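20/07/2019
Cushion covers, Hevent order

Cut the last of the patterned cloth this morning. The Fashola roll came up short again: 200 cm left after squaring the end, against the 240 I had down. Nattawut Prasertsri has the invoice and will ring them.

Washed test piece no. 132 at 40. Shrinkage 3% along the length, nothing I could measure across. Cutting sizes stay as they are, but add 1 cm to the long side on the Bestel covers.

Press the grey sections from the back. From the front the iron leaves a shine on the hatching. The white stripes don't mind either way. Deep red for the band, matte side out, as agreed with Malotora.
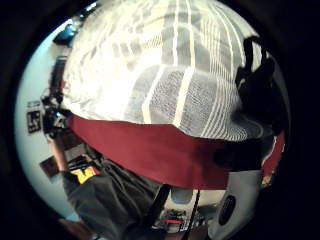
Still to do

Red thread, two reels. The one in the drawer is too orange.
Needle on the left-hand machine is skipping, changed to a 90, try again Monday.
Dark grey offcuts: keep anything over 30 cm, rest in the rag bag.
Ask Nattawut whether the black straps go on before or after the lining. I did the sample after and it was awkward to turn.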